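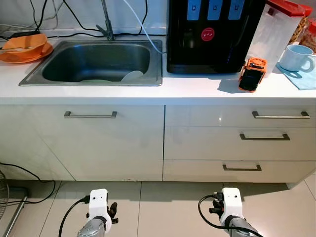 From: Delyth Jenkins
To: Stunley workshop list
Date: September 16, 2018
Subject: Re: [stunley] two-arm build, left wrist dropping out

Hi Ekkachai,

Comments under your points.

Ekkachai Chuensuk wrote:
> The left wrist servo stops answering after 11 minutes or so of
> pick and place. The right one is fine. Both run the same firmware.
> I swapped the controller channels and the fault stayed on the left.

Then I'd leave the controller alone and look at the cable. I had the same thing on my Iltgate arm and it was the plug at the wrist housing. The cable was pulling sideways every time the wrist rolled past 67 degrees. I put in a longer lead with a loop of slack and tied it to the forearm. Leave enough that it doesn't go tight at full reach.

> Logs show 3,956 good packets and then nothing until I power cycle.

Can you post the log with the supply voltage in it? If it sags before the cut-out you may have two problems. Ruliteo has a logging option for this, but it's off by default.

> Next job is getting it to lift a plate out of the kitchen sink.
> The fingers slide on the rim.

Bare fingers won't hold a glazed plate at an angle. I glued strips of bicycle inner tube on mine, rough side out. Slow the close to 30 per cent as well. Stainless sinks also throw reflections that upset the depth readings, so try it with the overhead light off before you change any code.

For the base, I'd still go with the Beltrán bracket. The hole spacing is metric and you won't need to re-drill anything. I have a spare set in grey if you want to pick them up from the workshop. I need the 4 mm tap back before November.

Delyth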